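Why Do Shadows Change Shape?

By Yaa Gyamfi
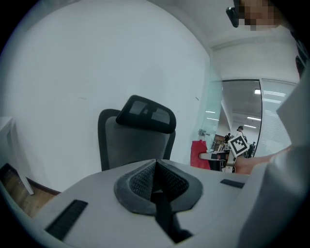

A black office chair by a white wall, with a soft gray shadow on the wall.

When I was little I was sure my shadow was following me on purpose. I used to run down the path behind our house in Bostthorpe and then stop dead, trying to catch it out. It never fell for it! It took me years to find out what a shadow is, and I still think it's one of the best things you can study without buying anything.

So what is a shadow?

Light travels in straight lines. It zooms out from the sun, or a lamp, or your flashlight, and it keeps going until it bumps into something. If that something is solid, like your hand or a cat, the light can't get through and it can't bend around the back either (well, it bends a teeny bit, but not enough for you to notice). The patch behind your hand gets less light than everything near it. That darker patch is the shadow.

You might wonder why a shadow isn't pitch black. I wondered that too. Light bounces off walls, floors, ceilings, even your T-shirt, and some of that bouncing light sneaks into the shadow and brightens it up. White walls are really good at bouncing light, so shadows in a white room often look pale and gray.

Why are some shadows fuzzy?

Try looking at the edges. A tiny, bright light makes a shadow with crisp edges. A big, wide light makes a blurry one, because light is coming from lots of spots at once and each spot makes its own shadow in a slightly different place. They all overlap and the edge goes soft. Scientists have names for the parts: the darkest part in the middle is the umbra, and the fuzzy part around it is the penumbra. My friend Sachiko Wada named her two goldfish Umbra and Penumbra, and I'm still jealous I didn't think of it.

Long shadows, short shadows

Go outside early in the morning and your shadow is a giant with legs like a giraffe. Go out in the middle of the day and it has shrunk into a little puddle by your feet. You haven't changed size. The sun has moved across the sky (really it's the Earth turning, which takes 24 hours to go all the way around). A low sun makes long shadows and a high sun makes short ones. In October the midday sun is lower than it is in July where I live, so even my lunchtime shadow is pretty tall by then.

Try it yourself

You need a flashlight, a dark room, a plain wall and a small toy.

Stand the toy 10 inches from the wall and shine the flashlight at it. Look at the size of the shadow. Now move the toy closer to the flashlight, a bit at a time, and keep watching the wall. The shadow grows and grows! The closer the toy is to the light, the more light it blocks. I did this with a plastic frog and got a monster as high as the door.

Next, tip the frog sideways, or lay it flat. Can you make a shadow that nobody in your family would guess is a frog? Draw around your strangest one on a big sheet of paper and give it a name. Mine is called Stikora and it lives on my fridge.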